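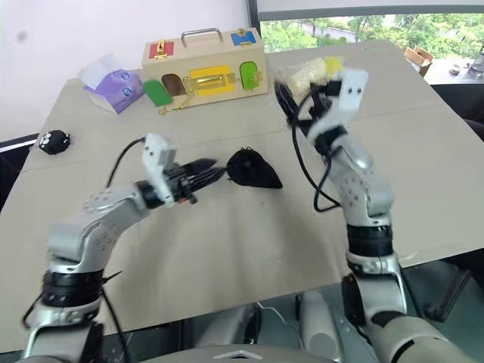 The latch box on the table, green door open, with the black drawstring pouch in front.

Latch boxes and where the small bits go

imunro
Posted in Toys and Playroom, October

We've had a wooden lock and latch box on the go for a while now and I'm after opinions on storage. It's the kind with coloured panels and brass hardware, a sliding bolt on the yellow one, doors lower down, and a carrying handle on top. The box looks after itself. My problem is everything that goes with it. At our place that means keys, a few wooden animals that live behind the doors, and whatever else gets posted in there.

At the moment I'm using a black drawstring pouch. It was cheap and it holds the lot. My sister says a pouch is the worst choice because kids can't see what's inside, and she wants me to get a clear tub.

What does everyone else do?

Iona Munro

brikdale_dad
Clear tub, every time. Ours tip a bag straight onto the floor to find one thing. With a tub they can look first. We label the lid with a picture as well.

S_Swanepoel
I'd go the other way. I run the toy library in Oltden and we've got 104 items on the shelves. Anything with loose parts goes out in a drawstring bag. Lids crack, and then the whole tub gets thrown out. A bag gets washed and goes back on the shelf. Pulling the cord open and shut is good practice for small hands too – same sort of skill as the latches.

Do check the cord length if you've got a child under 3. Ours are trimmed short.

Sipho Swanepoel

mabuza_mum
Agree about the cord. I cut ours down and knotted the ends.

I'd also have a look at that little gold chain hanging off the bottom corner of the box. We had a chain on ours and the screw holding it worked out after a few months. Give it a tug now and then.

imunro
Thanks, hadn't thought of the chain. I'll check it tonight.

Sipho, do you keep the bag with the box or on a separate hook? I've been putting it beside the box and it wanders off.

S_Swanepoel
With the box. We loop the cord over the carrying handle so they get picked up together. Number on the bag, same number on the base of the box.

brikdale_dad
Still don't see how a bag beats a tub if the kids can't see in. Fine for a library where adults do the packing up. At home it's the four-year-old packing up.

mabuza_mum
Mine is four and she manages a bag fine. She can't get the lid back on a tub, so I end up doing it.

reltier77
Mesh bags. You can see in and you can wash them. I paid 70 cents each at the discount shop. The keys do poke through if the holes are too big, so get the fine mesh.

Separate question, has anyone oiled the sliding bolt on theirs? Ours has gone stiff.

S_Swanepoel
No oil, it gets on hands and then on the paint. Rub a pencil along the bolt and work it back and forth. One of our boxes has been borrowed for years and must have been opened 1,000 times, and pencil is all it's had.

reltier77
Pencil worked, thanks.

imunro
Chain is solid. I'm going to try the cord over the handle for a few weeks and I've ordered some fine mesh bags for the puzzle pieces. My sister can have the tub.

brikdale_dad
Fair enough. Let us know how the mesh holds up with the puzzles – ours have sharp corners and I'd expect them to catch.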